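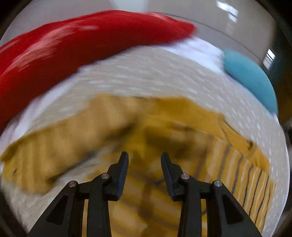
Laundry, then, and specifically the part everyone skips, where it's clean and it's out of the basket and it sits there for nine days until it counts as a surface. My claim for the next 20 minutes is that the heap is a storage system, with an inventory and a retrieval method (digging). Look at the yellow one up there. Big, mustard, rumpled, on top of everything's priorities, and I'd still hesitate to tell you if it's a towel or something you wear. The red one behind it is bunched up in a long curve. Neither is getting any flatter while I talk.

[pause, let them look at it]

Story about Skemberg. I lived there one August with Erdal Dursun, who folded socks. Paired them, folded them, filed them upright like index cards. I mocked him for a month and was late every morning of it. Don't do the voice. Did the voice last time, went badly.

The method, quickly:

Big flat things first. Towels, sheets, anything with four corners. The pile drops by half and you feel like a person of substance.

Then anything with a hem you can find. Hold it by the hem and shake. If it turns out to be two things, congratulations.

Smalls last, sitting down, with the radio on.

Fitted sheets: skip unless asked. If asked, say "roll it up and close the door" and move on.

Numbers slide. I timed myself at the Kimadstead flat: 300 seconds for a full load, no music, no phone. I had been putting off those 300 seconds since the weekend – ask for a show of hands here, wait for the guilty ones.

Questions. Somebody will bring up ironing. I don't own an iron, say so and point to the next hand. Water's under the lectern.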